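Does the order matter? Making a bed with a bamboo tile mat

Project report, Household Methods module
Group: Ainhoa Collado, Florian Imhof, Citlali Meléndez
Supervisor: Yolanda Paredes

1. Why we did this

The module handbook says that a bed is quicker to make if you clear it completely first, then work from the bottom layer up. It gives no source. Our group had doubts about this from the start, and I had more than the others, having made my own bed badly for years without losing much time over it.

We also wanted a bed with a tile mat on it. Most of the guidance we read assumes a duvet and a fitted sheet. A bamboo mat made of small tiles is heavier than a sheet, can't be tucked in, and slides if the sheet under it is rumpled. If the handbook rule is a real rule it should hold for that bed too.

2. What we compared

Method A is the handbook one. Everything comes off, clothes included, and goes back in order.

Method B is what people do at home. Clothes get pushed to one side, the mat is pulled straight where it lies, and the cloths and pillow are dealt with last.

Each of us did both methods on different days and timed them on a phone. We stopped the clock when the person said they were finished. Leandro Vallejo, who was not in the group, then looked at the bed and marked it as acceptable or not. He didn't know which method had been used, or at least we tried not to tell him.

3. What we got

Method A took 17 minutes at its slowest and Method B took 11. That looks like a win for B until you ask what "finished" means. Under B the clothes were still there, just in a neater heap. Citlali thinks this should count as a failure. Florian thinks clothes are a separate job and the handbook is cheating by including them. We did not agree and I have left both views in.

Leandro accepted the bed under both methods, except for 3 goes where he said the mat was crooked. Those were split between A and B, so I don't think they tell us anything.

The one result I would stand by is that loose cloths cost more time than the mat. A large cloth spread over the tiles hides whether the mat is straight, so it has to be lifted, and then it has to be folded or spread again. Neither method in the handbook mentions this – it treats the cloth as the easy part.

The bed and its layers: 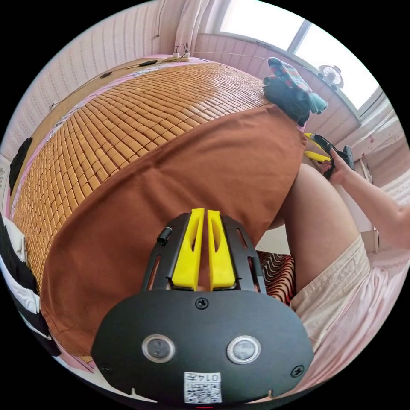
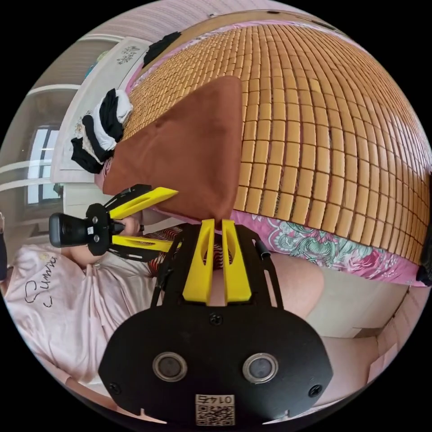
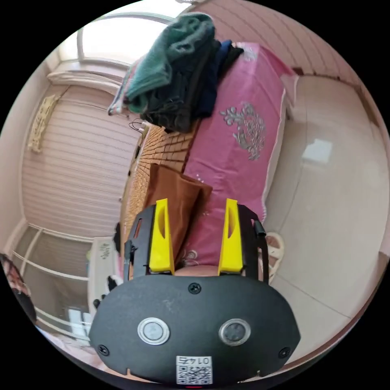 4. Problems with our own work

The timings are too few to prove anything. I would want 300 before telling anyone how to make a bed, and we had nothing like that.

We also got better with practice, whichever method came second. Florian suggested swapping the order for each person, but by then we had already done most of it.

"Acceptable" was one person's opinion. Yolanda asked us to write a checklist for next time, with mat edges, sheet wrinkles and pillow position on it. I agree about the edges. I'm less sure that pillow position matters to anybody.

5. What we would change

Time the clothes separately. Fold all cloths before touching the mat, under both methods, and see if the difference between A and B disappears. I suspect it will.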